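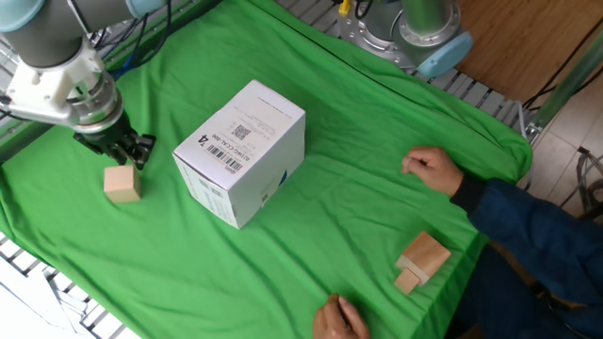
Last edited December 6, 2021

Community > Sewing & Fabric > Table Linens

Reading time: 3 min

How do I get deep creases out of a big tablecloth without a proper ironing setup?

plumjam_and_toast

Hi all! I have a craft fair in January at the Prilura hall and I bought a huge cloth to go over my 8-foot table. It's 150 inches long, so there's plenty to hang down the sides, but it came folded into a tiny square and the creases are awful. I washed it once (cold, gentle) and all that did was add a second set of wrinkles on top of the first. My ironing board is one of those little tabletop ones and by the time I finish one end, the other end has been on the floor and is a mess again.

The label only says "polyester blend, do not bleach" so I'm a bit nervous about turning the iron up. Would a steamer do it? I've seen them for $39 and for $49 and can't tell what the extra ten bucks gets me. Also, once it IS flat, how do I get it to the fair like that? I only have a small hatchback.

thimbleweed

I did fairs for years with a cloth that size, so here's what worked for me.

Skip the ironing board. Put a couple of old cotton blankets on your dining table and iron right there, on top of the blankets. Start in the middle of the cloth and work out to one end, then slide it along. Fold the finished part loosely over a chair back as you go - a clean sheet on the floor under the chair saves a lot of swearing. Check first that your table finish can take heat, mine got a cloudy patch that never came out!

For a poly blend I'd stay on the low setting and try a corner that'll be at the back. Lay a damp dish towel between the iron and the cloth. If the corner goes shiny, you're too hot.

For the trip, get a long cardboard tube from a fabric store (mine came from Rocha, they were throwing them out) and roll the cloth around it with the right side out. Mine went between the front seats. If a long tube won't fit, fold the cloth in half lengthwise first and you only have the one crease, right down the middle, and your display covers it.
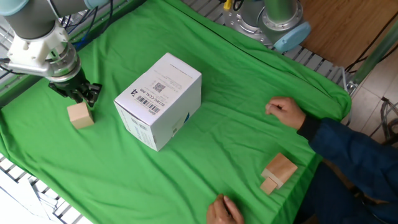 Green cloth with a wood block and a white carton on it.

iltar_quilter

Steamer, yes. The cheaper one is fine, the pricier ones usually just have a bigger tank. Hang the cloth over a shower rod and pull down on it with your free hand while you steam. You have to let it dry all the way before you roll it or you'll be right back where you started.

gravyboat_jr

just throw it in the dryer with a wet towel

Comments

plumjam_and_toast: Thank you!! Tried the dish towel trick on a corner and no shine at all. Doing the rest this weekend.

buttonjar: The dryer thing does work on small cloths, but with one that long it twisted into a rope for me. Ten minutes on low and take it out right away.

jundik_crafts: Clip the corners under the table when you set up. A little tension takes care of a lot of the small wrinkles by lunchtime.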